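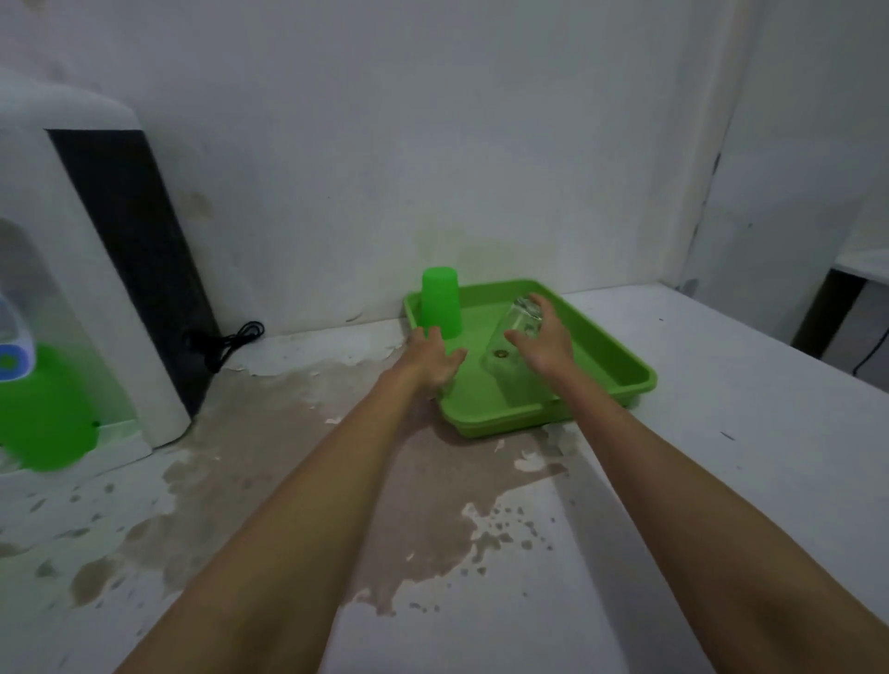 Getting Candle Wax Out of Cotton: My Term Project

So my project started with a tablecloth. My aunt's, sadly. I knocked a red candle over at dinner, scraped at the wax with my thumbnail while it was still soft, and pushed it right down into the weave. Then everybody at the table had a different cure for it, and they couldn't all be right, so when Ms. Karabulut asked us for a household question to test, I had mine before she finished handing out the sheets.

My question was: which common way of removing candle wax from plain white cotton leaves the least behind? I looked at 3 methods. Freezing and scraping, ironing through paper, and pouring very hot water through the cloth from above (that last one came from my neighbor in Sedden, who swears by it).

What I used

Old cotton sheets from the thrift store on Trusby Street, cut into squares. Red dinner candles, all out of the same box. Brown paper bags with no printing, an iron, a butter knife, a kettle, a big mixing bowl, and the freezer at home, which my family was very patient about.

I made 31 squares in all. One was left clean to compare against and the others were split evenly, ten to a method. Each got a small spoonful of melted wax and sat overnight. My partner Tayla Pryor did the dripping because her hands are a lot steadier than mine!

How it went

Freezing was the most fun. The wax goes brittle and pops off in flakes if you bend the cloth first, and you feel like a genius for a minute. Then you hold it up to the window and there's a greasy shadow where the blob was, plus a pink ring. On a couple of squares I got carried away with the knife and roughed up the threads.

Ironing was slow but it pulled up way more. You lay paper under and over the spot, use low heat with no steam, and keep moving to a clean bit of paper. I learned to stop the second the paper came away dry. On my first two squares I kept reusing the same piece and just spread the wax around, so those look terrible. I left them in the results anyway.

The hot water one surprised me. We stretched the cloth over the bowl with a rubber band and Tayla's mom poured from the kettle. Most of the wax went straight through, but it floated in the bowl and stuck to the back of the cloth again if we didn't lift it off fast. Don't pour that bowl down the sink, either. Let it cool and pick the wax out.

Scoring

We asked people in our homeroom to rate each square from 0 (can't see anything) to 5 (ruined), without telling them which was which. Ironing got the best average, hot water was close behind, and freezing was last. The red dye stayed in nearly every square, and dish soap plus a normal wash only faded it.

What I'd change

I'd use white candles too, so dye and wax could be scored separately. I'd also try freezing first and ironing second on the same square, which is what Mr. Wanyama suggested when he saw our poster. And I'd weigh the squares before and after, but the school scale wasn't sensitive enough for that.

The tablecloth got the iron treatment in August. There's still a faint pink spot, and my aunt puts the bread basket on it.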